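Stories > Short Fiction > Work & Wages

July
by M. Olvera

The Trial Period

The brochure for the Drolitz Home Folding Service promised that our laundry would be "learned." I had been doing laundry since college and had never felt I'd learned it, so I signed up for the trial. It cost $491, refundable, less the cost of the refund.

What came was a technician in a gray polo shirt and a case the size of a cello. The technician set up in the back room, spread out a sheet, and asked me for clothes. I asked what kind. "Typical," the technician said, and I went upstairs and stood in front of my closet for a while, trying to see it through the eyes of a typical person.

The first stage of the service was called Demonstration. Before the folding unit could fold anything, somebody had to show it how, by hand, with a pair of grippers, over and over. I had pictured the future as something that happened while I was out. The future, according to the schedule taped to my refrigerator, would happen from nine to four with a break for lunch, and would need a chair.

By ten o'clock the technician had folded the same shirt 17 times. I brought coffee, which was declined, and stayed to watch, which was permitted under the terms of service.

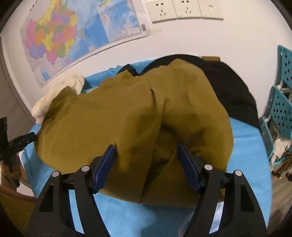 Drolitz sells the grippers in two grades, Household and Isden, and the technician let me know early that I had paid for Household. I asked what Isden did that Household didn't. Zippers, apparently. I said we had zippers. The technician went on working and let me hear myself say it. Household, in its favor, had a delicate way with cloth: the two dark blue pads came together on the olive thing and took up one crease of it, the way my aunt used to pick up a napkin somebody else had used. The rest of the garment stayed in its heap on the blue sheet. I found myself rooting for the crease.

"You could try it," the technician said, at two o'clock.

I was better at it than I expected. I got a sleeve across. I got the other sleeve across, and undid the first one. There is a setting for people like me, called Rarer, which tells the unit to give certain demonstrations less weight. The technician reached over and switched it on without breaking eye contact.

"Does it learn from the bad ones?" I asked.

"It learns what a bad one is."

I did 20 more under Rarer. I think of them as my contribution.

The unit itself arrived two weeks later, and it folds beautifully, in a low steady hum, from the moment I leave the house. It folds shirts. It folds towels. It folded the mail. It does a thing with the second sleeve, though, a small hesitation, and then it goes back and undoes the first, looks at the mess it's made (I know, I know, it doesn't look) and starts over. I called Drolitz about it. They had me describe the motion, and then describe it again, slower, and then they asked whether anyone in the home had been present during Demonstration.

I said there had been a technician.

"Anyone else," they said.

I told them the service was fine, and that I would be keeping it. My spouse, who reads the bills, has asked why we pay every month for a machine that puts on a sweater inside out, in a manner of speaking, and takes most of an evening to do it. I said these things take time. I said it was very nearly there with collars.

Last night I came down for water and it was still going, one sleeve over, one sleeve back. I pulled up the chair and took the other end of the towel pile, and we got through it by midnight.

Contact the editors | © Olvera Stories, all rights reserved | Back to top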